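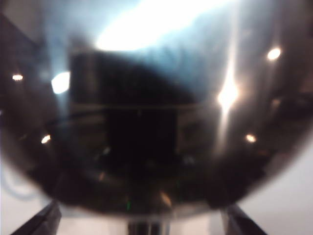

Fig. 4. The dark polished surface, close to, with the lights of the room in it.

SECTION 9: CARE OF THE SCOOP, THE TUB AND THE SHINY PART

The Gudora serving station has one surface that everyone admires and everyone touches. It is dark, curved and polished, and it will show you the ceiling lights, the furniture and your own expression while you clean it. Set aside a few minutes before opening and the same again at closing.

You will need: two soft cloths, a bowl of warm water, washing-up liquid, a dry tea towel and a moderate amount of patience.

9.1 Polishing the curved surface

1. Take off rings, watches and bracelets. Belt buckles too, if you are a leaner.
2. Wring out the first cloth until it stops dripping. Then wring it again.
3. Wipe from the top downwards in long strokes. Small circles feel more thorough and leave small circles.
4. Dry at once with the second cloth.
5. Step to one side and look along the curve. Smears hide in the bright patches and come out when you move your head.

CAUTION: No scouring pads, cream cleaners or vinegar. The Fledamis finish is guaranteed for 1000 wipes with a damp cloth. It is not guaranteed for one wipe with the green side of a sponge.

Note: Reflections are not marks. Please check which you have before ringing the service desk (extension 1457), who have had this conversation.

9.2 The scoop and its tub

The scoop has a home, and the home is the tub. Left on the worktop it picks up crumbs, and left in the sink it picks up company.

1. Wash the scoop in warm soapy water, going well into the bowl and round the back where the handle joins.
2. Rinse and dry it completely, handle included.
3. Wash and dry the tub. A dry scoop in a wet tub is a wet scoop.
4. Lay the scoop down on its side in the tub, with the handle pointing into a corner. 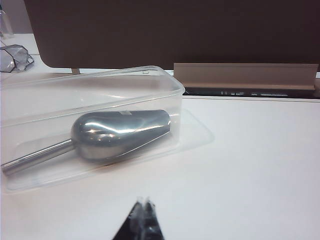

Fig. 5. Metal scoop at rest in its clear tub, lid off.

5. Leave the lid off during serving hours. Fit it at closing, if you can find it. Spare lids are part 67 in the Kowalchuk catalogue.

Note: The tub is thin plastic and goes cloudy in a hot dishwasher. Wash it by hand.

9.3 Last look before opening

1. Check that the scoop is in the tub and the tub is on the worktop.
2. Go over the curved surface once more with the dry cloth, at close range.
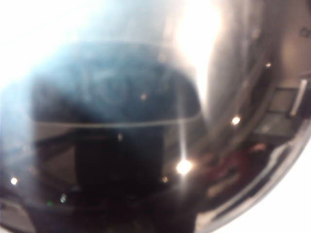
3. Put both cloths out of reach. Further polishing at this stage is a hobby.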